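FOR IMMEDIATE RELEASE - July

**Turnlow opens plate swap, 1,000 odd dinner plates looking for a home**

Turnlow, the secondhand tableware shop on Gravska Street, starts its plate swap this month. Bring a plate, take a plate. No charge, no sign-up, doors at 10 a.m.

Stock comes from closed restaurants, house clearances and 2 canteens in the Vrabec district. Nearly 1,000 pieces so far, all singles. Printed rims, plain rims, line drawings, old restaurant names. No full sets, please dont ask.

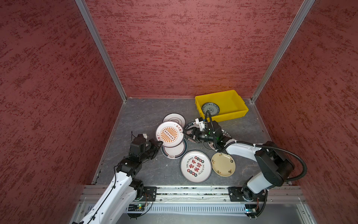

*Mixed dinner plates at sorting, with a yellow bin behind.*

"People keep one good plate from a broken set and then it sits in a cupboard for years," said Szymon Stępień, owner of Turnlow. "We want those. Patterned ones most of all - the plain white we have plenty."

How it works: plates are checked for chips, sorted by size, put out on the long tables. Up to 24 per household. Cracked ones can't be swapped but we will take them for the mosaic class at Ranside Community Center. Bowls and saucers - maybe in the fall, not decided.

Wrap your plates in newspaper or a towel. Bring your own bag or box, we have run out of boxs. Parking behind the shop, 90 minutes free.

Press welcome from 9 a.m. for photos and interviews. Ask for Szymon at the counter.

###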